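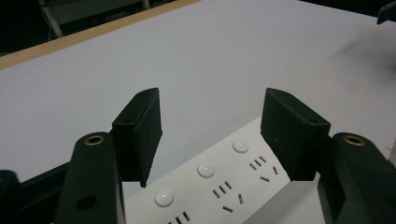
The white top, looking across to the wooden edge strip.

Table by Table: the long room at Sturnness
Posted Dec 1, 2024

Welcome to the second page of our gallery! The first one was all about the windows and the floor, and quite a few of you wrote in to ask about the furniture, so we've gone back for the tables. They are what we love most about the long room. It was fitted out in September, and we have been using it for almost everything ever since: parcel packing, mending evenings, the seed swap, two very noisy rounds of card making and one enormous jigsaw that had to be carried to the hall on its board (not a piece lost).

The white surface is a joy to work on. It's matt, so you don't get the ceiling lights glaring back at you when you're threading a needle or trying to read a tiny label, and dark things stand out on it beautifully. We've left a band of the wood showing on the far side and I'm so glad we did. It warms the whole thing up, and it's handy for lining up scissors and pens where they won't get swept away with the scraps.

Our full-size boards are 2,000 mm by 1,000 mm, which sounds huge until you unroll a dressmaking pattern on one. The whole refit of the room came to 1,785 pounds, paint included, and we still grin every time we put the lights on.

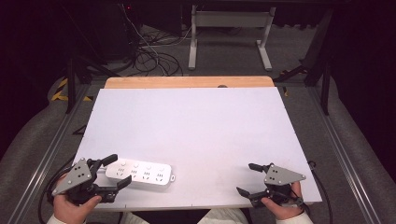
Four-socket power strip on the white board, hands at the near side.

Power on the table was the thing everybody asked for, and what a difference it makes! Four sockets in a row will take a lamp, a glue gun and a charger and leave one over for whoever turns up with a sewing machine. There's a little tab with a hole at one end of the strip, too, so it could be screwed down one day. For now we like being able to shift it about. The faint scuffs on the board are good honest wear and we're rather fond of them.

More to come from the Dellutport side of the building, where the Baptiste cupboards have just gone up, and from the Skellex shelving in the back store once we've found homes for all the yarn. If you'd like to book a table, groups of up to 6 fit very comfortably. Bring your own mug, and bring cake if you have any!

Previous page: Windows and floor
Next page: Cupboards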